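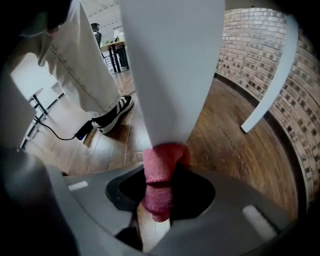

Puspita Sembiring has been sanding and finishing wooden floors for 15 years, most of them in rented flats and small workplaces around Trevdale. She was between jobs when we spoke, with a cup of tea and a list of calls to return. Most of those calls, she said, would be about shine.

"People ring up and say the floor has gone dull in one place and can I do that one place. Usually I can't, or I can but you'll see it. A glossy finish shows a patch more than anything. The light comes across it from the window and there's your patch, with an edge round it."

She does not dislike gloss. Her own front room has it. What she tells customers is that a glossy floor and a matt floor wear at the same rate if the product is the same, and that the difference is in how soon they notice. Brown boards with a clear grain will hide a good deal. Very pale or very dark ones won't.

Her first jobs were with Ásdís Bisgaard, who ran a two-van business and taught her to look at a floor from the doorway before going in. "You crouch down and look along the boards towards the light. You see every scratch, every heel mark, where the chair goes back and forth. Ásdís would have me say out loud what the room was used for before anyone told us. I got it wrong a lot. I said dining room once and it was a man who repaired accordions."

I asked about shoes, which I had been told was a subject to avoid. She didn't mind it.

"I don't ask people to take their shoes off. If I'm working, mine are on. Trainers are fine on a finished floor. A flat rubber sole does very little. It's what is stuck in the sole. Grit from the car park, a bit of gravel. Put a decent mat at the door, a long one, so you take a few steps on it, and shake it out every Sunday or whenever you remember."

Long trousers are another matter, and she brought them up herself. Wide legs are back, and in pale colours. "They sweep the floor for you. I've had customers tell me the floor is dirty because their hems are grey. It might be. Or it might be the pavement. Wipe a wet white cloth over the boards and look at the cloth, then you know."

The thing she would most like to change is what people do with cables. In older rooms there are never enough sockets in the right place, so leads run across the middle of the floor with a charger or a little box of some kind at the end. Customers worry that the cable will mark the wood. Sembiring says a thin cable on its own does nothing much.

"It's tape that does it. Someone tapes the lead down so people won't trip, quite right, and they leave it there until November. Then they pull it up and the finish comes too, or there's a line of glue that collects dirt. If it has to be taped, use the cloth sort and take it up the same day. Better still, go round the edge of the room. A longer lead costs less than I do."

Small hard things left underfoot bother her more. A plug or an adaptor that gets kicked about will scratch, and one that gets stood on will dent a softwood board. She has filled plenty of dents the shape of a plug pin. For shallow ones she tries a damp cloth and a warm iron first, but only on bare wood, and she does not recommend trying it on anything varnished.

Her cleaning advice is short. Sweep or vacuum with the soft head, then a mop that has been wrung out until it hardly feels wet. She is against steam mops. Water gets down the seams between the planks and the edges lift, and by then the only cure is sanding.

One customer, Endang Gunawan, has a studio above a shop and had been washing his floor with a full bucket twice a week. "Lovely clean floor, edges like a washboard. We did the whole room again, and the finish alone came to 300 pounds. He wasn't pleased. He has a spray bottle now."

Does she ever tell people to leave a floor alone?

"Often. If the boards are sound and the finish isn't through to the wood, leave it. A few scratches by the desk, a bit of wear where you turn to go out. You can sand a floor a certain number of times and then you've got to the nails. I went to see one last month, old planks, well looked after, and I told the woman to buy some felt pads for the table and ring me in 2 years."

She charged nothing for that visit. The next one was across town, and she wanted to see it before the light went.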